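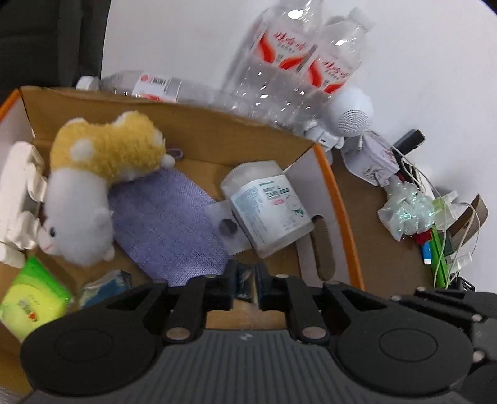

Dimensional weight on mixed household parcels: is one large carton or two smaller ones cheaper?

Posted in Shipping and Mailing by Krum Kos
2 May 2026

I send a parcel of mixed household things to my sister every couple of months. The contents change but the type doesn't: a soft toy or two for her kids, some folded cloth, toiletries in plastic bottles, packaged snacks, now and then a small appliance. Everything is light for its size.

Until February I used one large double-wall carton and paid by actual weight. The carrier, Cerero, has since moved my lane to what they call volumetric billing. The last parcel was well under the weight I declared and was billed as if it were much heavier. The invoice listed a "chargeable weight" that matched neither my kitchen scale nor the scale at the counter.

What I would like to know:

How is the chargeable weight worked out, and which dimensions are used - inside or outside of the carton?

Does splitting the load into two smaller cartons reduce the charge, or does the second base fee cancel the saving?

Is there a sensible way to pack bottles with soft goods so that I can use a smaller carton without leaks? I have been using air pillows, and they take up a lot of the space I am apparently paying for.

I have read the tariff sheet twice. It refers to a divisor without saying what it is divided into.

Loureiro

It means volume. Multiply length by width by height and divide by the number. If the result is more than the real weight, you pay the result. Just use a smaller box.

Adelino Calado

The previous reply is correct as far as it goes, but the details matter at this size, so I will go through them in order. I ran the packing bench at a small mail-order seed company called Gustier for a long time and dealt with this every day.

Chargeable weight

The carrier computes two figures and bills the larger one. The first is the scale weight. The second is the dimensional weight, which is the outside volume of the carton divided by a constant set in the tariff. The constant has units even when the sheet leaves them out, so check whether it is meant for inches and pounds or for centimeters and kilograms. Mixing the two gives nonsense, and this is the most common reason a customer's figure does not match the invoice.

Outside dimensions are always used. The size printed on the bottom flap of a carton is usually the inside size. A double-wall board adds its thickness twice in length and twice in width, and more than that in height, where the flaps overlap. On a large carton the difference is small as a share of the total. On a small one it can push you into the next bracket.

Each side is normally rounded before the multiplication, and the result is rounded again afterward. Some carriers round to the nearest whole unit and some always round up. If yours rounds up, a carton that measures a hair over a whole number is billed as the next one. Measure after taping, at the widest point. A carton that bulges in the middle is measured at the bulge, and an automated dimensioner will find it every time.

One carton or two

Splitting by itself does not reduce the volume. If you cut a load exactly in half and put each half in a carton of half the size, the dimensional weight stays the same before rounding, and you have added a second base fee, a second set of rounding errors, and more board and tape. For the same contents, one carton is normally cheaper.

There are two exceptions. The first is a size threshold. Many tariffs apply a surcharge when the longest side, or length plus girth, passes a stated limit. If the large carton is over that limit and two smaller ones are not, splitting may pay. The second is a load with a dense part and a light part. Suppose the bottles and packaged food can go in a small, heavy carton that bills at scale weight, and the toys and cloth can be compressed into a bag or a flat mailer. The two together can come out lower than a single carton sized for the loose volume of the soft goods.

To check, work out both cases completely, including base fee and any surcharge. Do not estimate. The rounding steps are large enough to reverse the answer.

A worked case from my own records: a carton with a rounded outside volume of 1,096 cubic inches went to a smaller one after repacking. The contents were the same. The only things removed were the air pillows and the unused headspace, and the height came down by trimming the corners and folding the flaps lower. If you do this, score the new fold line first with a blunt edge. Do not cut through the outer liner. Cover the old printed size so that no one at the counter types it in from the flap.

Packing bottles with soft goods

Remove each cap, place a square of plastic film over the neck, and screw the cap down over it. Run a strip of tape around the cap in the tightening direction. Put each bottle in its own sealed bag with the air pressed out. If a bottle has a pump or flip top, tape the moving part closed and bag it twice.

Stand the bottles upright in the center of the carton. Do not let them touch a wall or each other. Use the cloth as the cushioning: fold it to the height of the bottle and wrap it around so that there is padding on every side. The cloth is already part of the load, so it costs no extra volume, and it replaces most of the air pillows. Soft toys go in the corners and on top. They are poor at stopping movement unless they are slightly compressed, so the carton should need light pressure to close. Light pressure only - if you have to lean on it, it will bulge, and see above about the bulge.

Small packaged items should go together in one bag. Loose, they drift to the bottom and leave a hollow at the top, and the carton gets crushed when something is stacked on it. Boxed appliances should lie flat against the base, with the heaviest face down.

Close the carton and shake it gently. If you can feel anything shift, add crumpled paper at the point of movement. Tape the center seam and both edge seams.

Disputing the invoice

Keep a photo of the tape measure against each side of the closed carton. Cerero will usually recheck a charge if you send these together with the tracking number. Do it promptly, as most tariffs set a short window for billing claims. Ask for the recorded dimensions first. If they match yours, the charge is correct and the tariff is the problem.

Krum Kos

Thank you. I requested the recorded dimensions. They list the height at 2 inches more than I measured, which I suspect is the top flaps. I had overfilled it and the seam was standing up. I will repack without the air pillows and measure after taping.

The divisor is in the footnote on the last page of the tariff, in inches and pounds. I had been working in centimeters.

Irnora

I would not bother with any of this. Find a carrier that sells a flat-rate carton. You pay one price and fill it up to the weight limit. I send jars that way, over 70 at a time when I do the holiday ones, split between a few cartons.

The flat-rate sizes are fixed and you can't alter the carton, so trimming it down is out. They also will not take it if the flaps don't meet.

Adelino Calado

Flat rate is worth comparing, but it suits dense goods such as jars. For light goods it often costs more than a dimensional rate on a short lane. Check the price for the actual destination zone before buying cartons.

One correction to my earlier reply. I wrote that the height gains more than the length and width from the board thickness. This applies to the ordinary slotted carton with overlapping flap layers at top and bottom. A telescoping carton with a separate lid gains in all three directions, and the lid adds to the length and width as well. Measure over the lid.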